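Plindcombe lab pits grippers against the picnic set

By the Clando news desk
February, 4:40 p.m.

Robot grippers have been sold for years on their ability to lift things most of us would struggle to budge. A bench comparison under way in Plindcombe asks whether they can manage a plastic bowl.

The trial pits the Skotaler two-finger gripper against an older model from Chow, using the same arm and the same bargain-bin tableware. Each gripper is due to make 1000 picks before anyone is allowed an opinion, a rule that lasted until lunch.

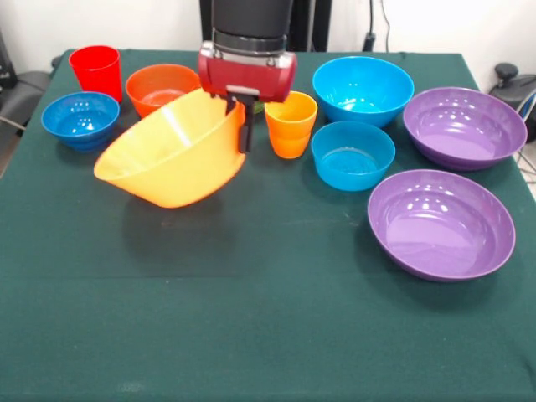

A yellow bowl gets the rim treatment during the Plindcombe trial.

Rims are the hard part. Grab too low and the fingers skid; grab too high and the bowl swings like a porch sign. The test plan allows a tilt on the way up but wants the dish set down flat, which has already led to a long discussion of what "flat" means. The cups were supposed to be the easy points. They have their own page of notes now.

Layouts change every 20 picks so that neither gripper gets to coast on a friendly arrangement. Some put the dishes shoulder to shoulder — unkind to wide fingers — and others leave room to spare. The arm is also being watched from more than one angle, to settle arguments over what counts as a clean grasp.

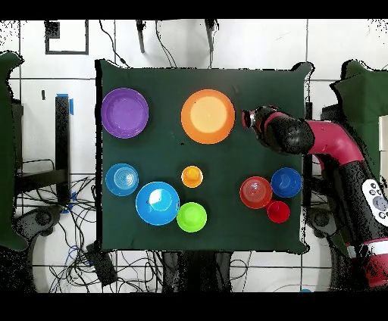 What happens next

Both grippers get a second round with new finger pads, about 13 hours of bench time in all. Scores will be published in 5 categories, including one for noise, added at the request of the office next door. Neither manufacturer has offered to do the dishes.

Last updated: 5:15 p.m.

Clando uses cookies to remember your settings. By continuing to read, you accept our cookie policy.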